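Lead times, part two: what I changed in the valve spares store

A few people wrote in after the September post asking what came of the spares review at the plant. The short version is that the review is finished, the reorder rules have changed and one supplier has been dropped. The longer version follows. I look after maintenance planning at a mid-sized food ingredients site, so the numbers are small by refinery standards.

The starting point was a stem seal kit for a control valve on the evaporator feed. Our system listed the lead time at 7 weeks. The kit arrived in 19. We ran on the bypass for most of that period, with an operator trimming flow by hand, and the concentrate was off-spec often enough that the production manager began attending my meetings.

The listed figure had been entered when the valve was commissioned and never revised. I pulled the purchase history for every line item in the valve category, 400 in all, and compared the lead time on file with the interval between order and goods receipt. Where the two differed by more than half, I flagged the item. That list was longer than I had budgeted hours for.
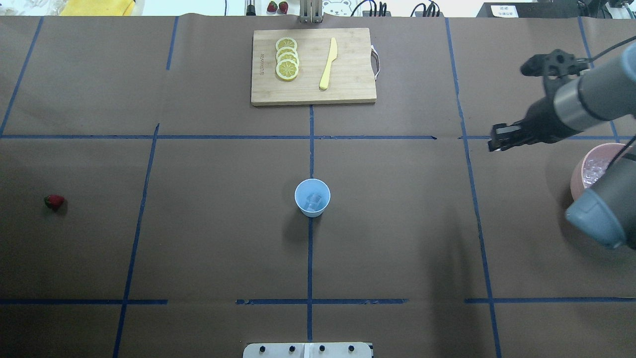

Grid taped out on kraft paper.

Esperanza Herrero in purchasing pointed out a flaw in my method. Goods receipt is booked when the storeperson gets to it, and in a busy week a carton can sit in the cage for days before anyone scans it. She had the courier records. Once we substituted delivery date for receipt date, a fair number of the flagged items dropped back inside tolerance. The remaining ones were real.

They fell mostly into two groups. The first was soft goods: diaphragms, seats and seal kits, nearly all from Cedow, who had moved elastomer moulding to a subcontractor and were batching orders by compound. If you order an EPDM diaphragm the day after a batch closes, you wait for the next one. Cedow will tell you the batch dates if asked. We had never asked. They are now in the shared calendar and we order ahead of the cut-off.

The second group was positioners. Plusow quoted firm dates and missed them, then quoted new firm dates. I have no particular grievance with a long lead time, as it can be planned for. A variable one forces you to carry stock against the worst case, and positioners are too expensive for that. We have moved new purchases to Echevarría, who quote longer and deliver when they say. The existing Plusow units stay in service until they fail or the loop is rebuilt. 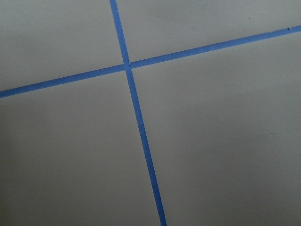
Blue tape, crossing strips.

The reorder calculation itself was also wrong, in a duller way. It multiplied average usage by average lead time and added a fixed buffer of one. For a gasket you consume monthly this is tolerable. For an actuator spring you use once in several years, average usage rounds to nothing and the buffer does all the work. I split the category into consumed items and insurance items. Consumed items get a calculated reorder point with a proper allowance for lead time variation. Insurance items get a decision, signed by a named person, on whether the plant can run without the part for the full delivery period. If it can't, we hold one.
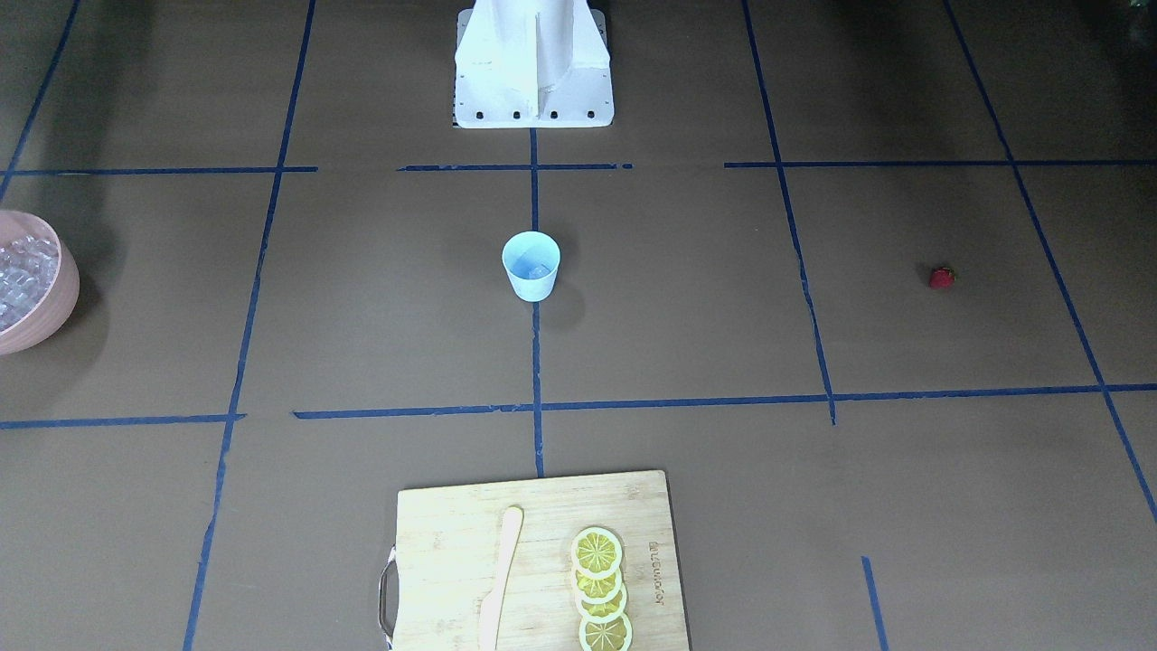 Twenty-nine items came out of that second exercise as critical and not held, and almost all of them have since been ordered. The exceptions are obsolete, and there the options are a machined equivalent or a replacement valve. Heino Petrauskas, who rebuilds our older globe valves, is measuring up two sets of trim so that a local shop can quote. I would prefer to replace the bodies as well, but that is a capital request and has to wait its turn. 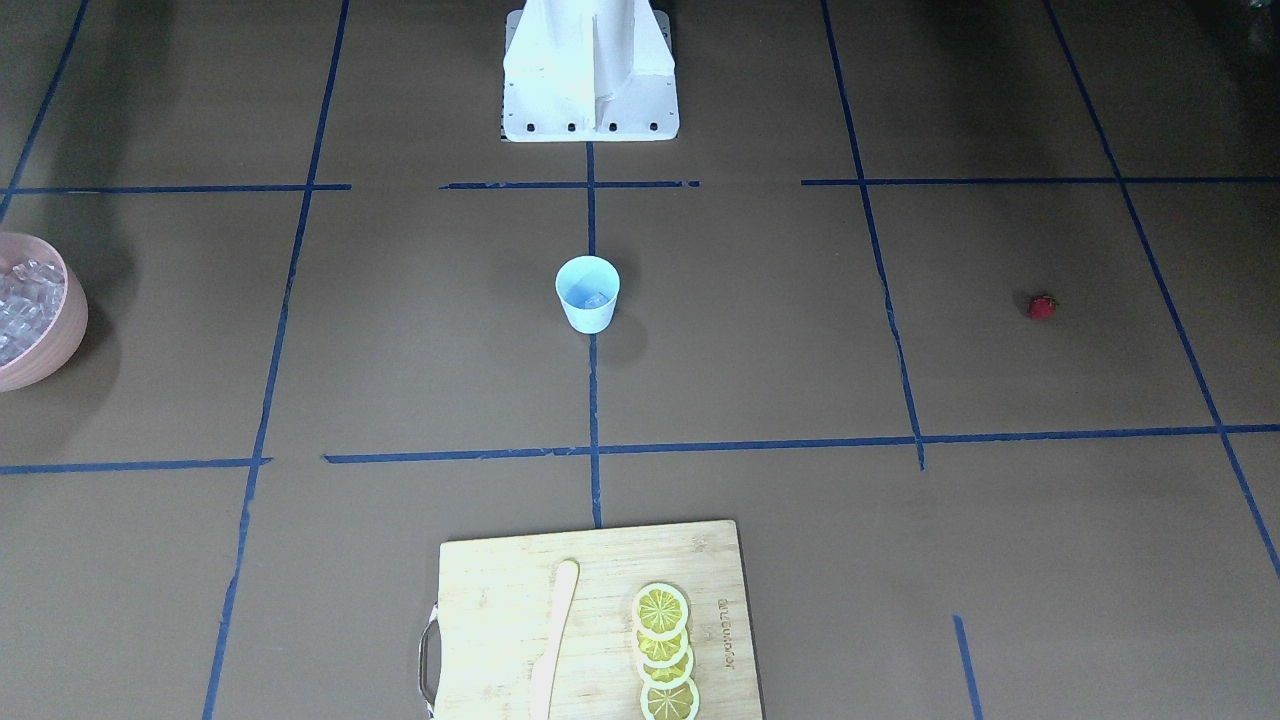 Shelf life was the item I had left out entirely. Elastomers have a cure date, and several of the kits we had been counting as stock were past the manufacturer's storage limit. They have been scrapped and the count corrected. Kits are now issued oldest first, and the shelf they live on has been marked out in rectangular cells with blue tape, much as the brown work surface in the photo is, with one cell per cure quarter. It costs a roll of tape and can be checked from the doorway. The labels are the weak point, as the cheap ones curl in the heat by mid-afternoon.

The next job is the same exercise for pump mechanical seals, where the supplier is Hidedari and the records are worse. The part numbers changed when they revised their catalogue, and our system carries both the old and new ones as separate items with separate stock. I have started a cross-reference sheet and am working through it after the morning meeting.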